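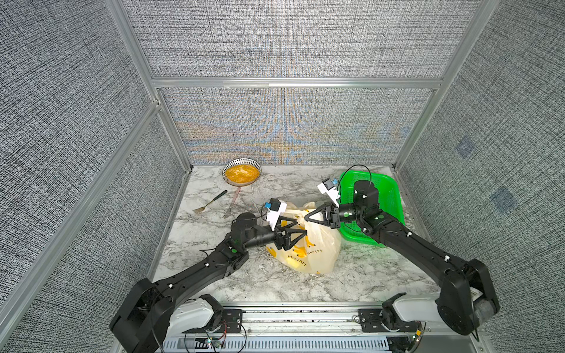
White plastic bag with a printed banana pattern.

A produce bag is a thin plastic bag for carrying loose fruit and vegetables. Sold flat or on rolls, 750 to a roll in the Juhl size, mostly to grocers and market stalls. 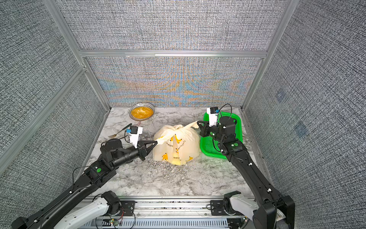 Early bags were plain. Printed fruit patterns came later, first from Zaden, a small printer in Wudon. First run 2,000 bags, sold out by December. Designer Aksel Blöndal drew two versions, one with bananas and one with pears. The pears were droped.

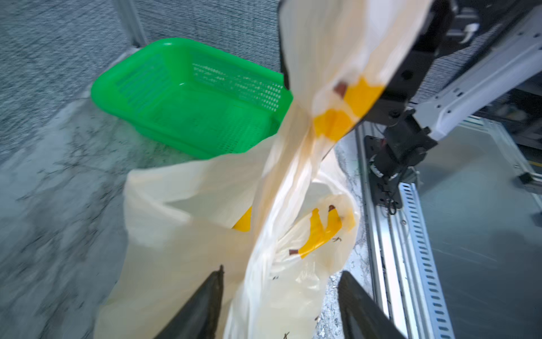 Reuse is common, usualy as bin liners. Kisa stores stopped giving them out free on 2021-04-05. Paper still sold there.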